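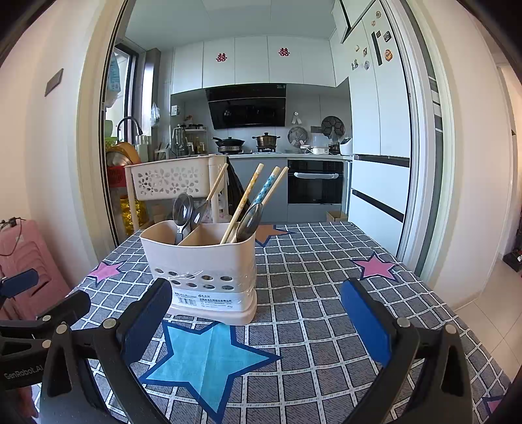 How to look after the finger pads on a two-finger hand-held gripper

I look after the Uvetti grippers that we use for kitchen and table tasks. Most complaints I get ("it drops the spoon", "the chopstick turns") come from the pads or from the screws behind them. The work below needs half an hour and no special bench. I do it on the same table where the gripper is used.

You need a small hex driver, a lint-free cloth, isopropyl alcohol, a spare pad set and a pencil for the log sheet.

1. Power off and open

Unplug the data cable first, then let the fingers open fully. Do not pull them apart by hand if you feel resistance. Write the cycle count in the log. Our oldest unit was at 1,160 when I wrote this page.

2. Clean the pads

Put a little alcohol on the cloth, not on the pad. Wipe from the root to the tip and always in one direction. Wait until the pad is fully dry. If the surface stays shiny after cleaning, the pad is worn and should be changed. We change all pads at 2,000 cycles anyway, also when they look good.

3. Check the screws

Go over every screw on both fingers. Tighten only until you feel it stop - the thread in the finger is soft, and I have destroyed one already. If a screw turns freely, take it out, put one small drop of thread lock and wait until the next day.
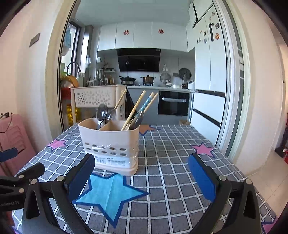
Silver screw heads and blue pads on the fingers, with the utensil caddy on the table.

4. Change a pad

Lift one corner with a fingernail and peel slowly. Clean off the old glue. Place the new pad from the lower edge and press it for one minute. The two pads must face each other at the same height. When one sits higher, thin objects will roll out to the side. Pads from Betine and from Gondal have different thickness, so please never mix them on one gripper.

5. Test with real objects

Start with utensils standing in a caddy, then lay some flat on the cloth. Flat ones are harder, and a chopstick shows a bad pad faster than a spoon does. Pick each object five times near the middle and five times near the end. If it slips more than once, go back to step 4.

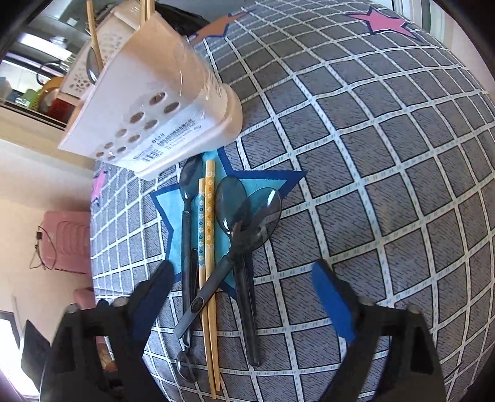
Spoons and chopsticks on the blue star, fingers open wide on both sides.

6. Close the log

Note the pad batch (ours is 496 now), the screws you touched and the test result. If you find a crack in the black finger body, stop using the gripper and send it to Na-rae Ok with the log sheet. Spare fingers are in the drawer marked Sisier.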